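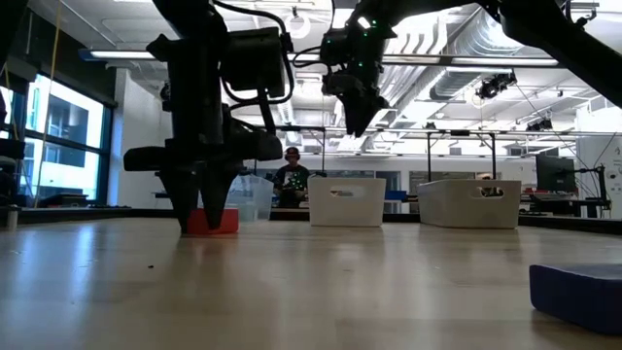
Braço da esquerda com a garra junto ao bloco vermelho, durante a visita ao laboratório da Kaczorowski.

Visita ao laboratório de manipulação da Kaczorowski

4 de setembro de 2019

O grupo de automação da nossa associação visitou o laboratório de manipulação da Kaczorowski, que abriu as portas a empresas e escolas técnicas da região. Foram 31 inscritos pela associação, divididos em duas turmas. A primeira entrou logo depois da apresentação geral e a segunda aguardou no auditório, onde a Skalter mostrava o seu programa de formação em segurança de células robotizadas.

A parte mais procurada foi a demonstração da bancada de dois braços, montada para o projeto Uvivitz. Os dois braços são pretos, ficam suspensos sobre uma mesa de madeira clara e terminam em garras que trabalham viradas para baixo. A tarefa apresentada é simples de enunciar: apanhar blocos pequenos pousados na mesa e deixá-los na caixa indicada pelo operador. Há três caixas em fila, uma de plástico transparente e duas brancas com abertura para a mão.

A equipe explicou que a caixa transparente entrou no conjunto em maio. Até então todas eram brancas, e o sistema de visão localizava as bordas sem dificuldade. Com o plástico translúcido, o fundo da sala aparece através das paredes da caixa e o cálculo da altura da borda passou a falhar com frequência. Parte do trabalho dos últimos meses foi corrigir esse ponto, e os técnicos avisaram que a correção ainda depende bastante da luz que entra pelas janelas.

Cada ensaio completo leva 130 segundos, contando o retorno dos braços à posição de espera. A nossa primeira turma assistiu a vários ensaios seguidos. Num deles o bloco escorregou da garra e caiu fora da caixa; o operador interrompeu o programa, recolocou a peça na mesa e recomeçou. O laboratório regista também as tentativas falhadas, que são usadas na afinação da força de fecho. A meta interna do projeto é chegar a uma série de 100 ensaios sem intervenção humana. Por enquanto não foi atingida, e a equipe preferiu não indicar prazo.

As perguntas dos visitantes foram sobretudo práticas. Quem trabalha com embalagem quis saber se a garra de dois dedos serve para peças moles. A resposta foi que serve para espumas firmes, mas que sacos e películas exigem outro tipo de ferramenta, que o projeto não está estudando. Outra pergunta tratou do risco de colisão entre os braços. No programa atual, cada braço tem a sua zona de trabalho e só um deles pode entrar na faixa central de cada vez; o outro espera recolhido, acima da mesa. Isso custa tempo, e o laboratório reconheceu que para uma linha de produção seria preciso um planejamento menos conservador.

Também se falou de cabos. Nos braços suspensos, a passagem dos cabos por fora da estrutura facilita a troca de componentes, mas limita a rotação do punho. Para quem pensa numa instalação semelhante, a recomendação foi deixar folga suficiente e rever as fixações a cada mudança de ferramenta.

Depois da bancada, as turmas seguiram para a sala da Brirnska, parceira do laboratório na parte de calibração de câmeras. A sessão foi curta e mais teórica. Os diapositivos foram enviados aos organizadores e estão disponíveis na secretaria para os associados que os pedirem.

A Kaczorowski admite receber um segundo grupo, com o mesmo formato e sem custo para os participantes. Ficaram 2 associados em lista de espera nesta visita, e esses terão prioridade. Os restantes interessados devem enviar o nome, a empresa e a área de trabalho para a secretaria. É necessário usar calçado fechado e levar documento de identificação para o registo na portaria. Não há estacionamento reservado no local.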